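3.2 Fingertip Pads and Daily Care of the Hand-Held Gripper
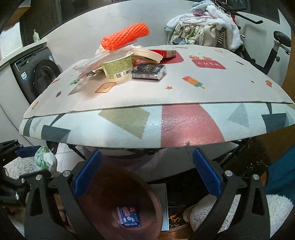 Figure 4. The hand-held gripper with its fingers open at the front edge of a folding table. The blue pads face each other across the gap.

The collection unit used in the Bolden study is a hand-held gripper with two curved black arms, each ending in a blue padded finger (Figure 4). It is carried into furnished homes and used among ordinary household goods. Packaging, paper cups, plastic bags and soft furnishings all place different demands on the pads, and the condition of the pads was found to have more effect on the quality of the recordings than any other part of the hardware.

Each pad is treated as a wear part. Under the maintenance plan drawn up at the Zaltden workshop, a pad is replaced after 1,000 closing cycles, or sooner if its surface has hardened or begun to lift at the edges. Pads are always changed as a pair. In early trials a new pad was matched with a used one, and the thinner items slid toward the worn side as the fingers closed.

The screws near the tops of the arms are checked at the start of every session. A loose screw allows the arm to rotate slightly under load, and the two pads then meet at an angle. The operator closes the empty gripper on a strip of plain paper and pulls gently. If the paper comes free at one end, the screws are loosened, the arms set square, and the test repeated before recording begins.

Lint proved to be the most common source of lost grip. Rugs, towels and pet bedding shed fibers that collect on the pads and in the slots of the arms. Pads are wiped with a damp, lint-free cloth between tasks and left to dry in the open position. Solvents are not used – in the May trials they left the pad surface glossy and reduced its hold on plastic film.

Over the full study, 357 sessions were logged at the Burkwood and Nyamweya sites. Pads were replaced before the cycle limit in 86 of these sessions, in most cases for edge lifting. A further 13 sessions were stopped and repeated after the paper test showed that the arms had moved out of line. The maintenance log for each unit is stored with its recordings, so that a change in grip can be traced to the pads in use at the time.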